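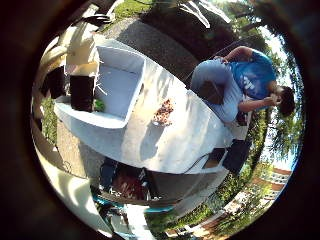

19 July 2020

Sourdough log, batch 7. Starter (the Gazi jar) doubled by lunch, then sulked. Fed it 20 g rye and apologized. The Udness flour drinks more water than the bag admits, so I went up to 79% and got a dough with the manners of pancake batter.

Erlinda Rivera's note from last time says "fold gently." I folded gently. It went through my fingers – gently.

Bulk on the counter, lid on, kitchen warm. Shaped at four, more or less. Isdale tin, well greased.

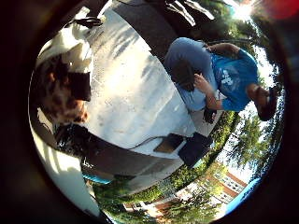

Would a longer rest before the salt help?

Probably, with this flour. Try 10 minutes more next time and hold back a spoonful of water.

Crust fine, crumb gummy at the base. Toast.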